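From: Jussara Medeiros
To: plandska-users
Subject: Re: Tile textures shimmering at distance after 3.9 upgrade

On the November thread, Santino Retamal wrote:

> Since moving our kitchen set to 3.9 the wall tiles crawl when
> the view moves. Brick is fine. Texture size is 256 on both.
> I have tried raising the sample count to 40 and it only makes
> the render slower. Is this the mipmap change Elba mentioned,
> or have I broken something in the import?

Santino,

It is the mipmap change. Up to 3.8 the importer built the full chain whether you asked for it or not. From 3.9 it reads the flag in the material file, and files written by Lucero leave the flag out, which the importer takes as "off". Raising the sample count hides a little of the crawl at close range and does nothing further away.

Your brick looks fine because the blocks are large and the mortar lines are wide. A small high-contrast repeat is the worst case. Plain surfaces show nothing at all, so don't test on those.

1. Check the flag

Open the material file and look for "mips" under the texture block. If the line is missing, add it and set it to 1. Delete the cache folder before reloading, or you will get the old version back.
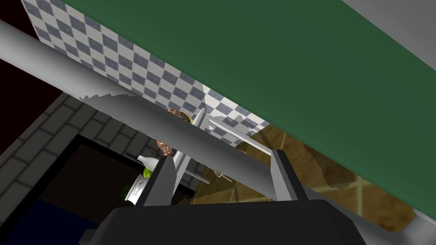
2. Check the filter

Set anisotropy to 9 or below. Higher values are accepted but the Dranetti back end clamps them without a warning. Jhun Lagman posted a patch that prints one; it has not been merged.

3. Check the repeat

Checked patterns laid on the diagonal need the rotation baked into the texture coordinates. If it is applied in the material, the filter picks the wrong axis and you get blur in one direction and crawl in the other.

My own test set has diamond tiles in blue-grey and white behind a green fridge, with grey brick to the left.

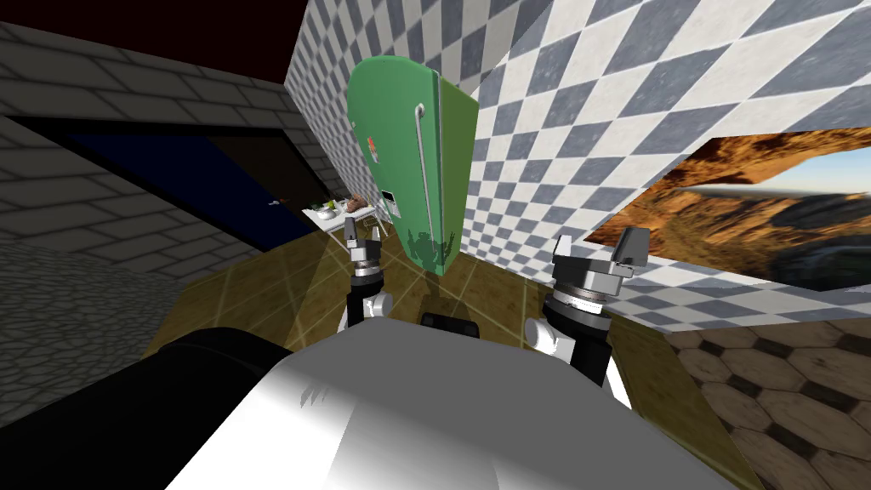

With the flag on and the rotation baked, the memory cost went up by a third for each texture, as you would expect from a full chain. Load time did not change enough to measure on the Weritby machine.

Elba Paredes has a script that adds the missing line to every material in a folder. It skips files that are read-only and does not say so, so check the permissions first.

If it still crawls after all three, send me the material file and the import log off-list. I don't need the meshes.

Jussara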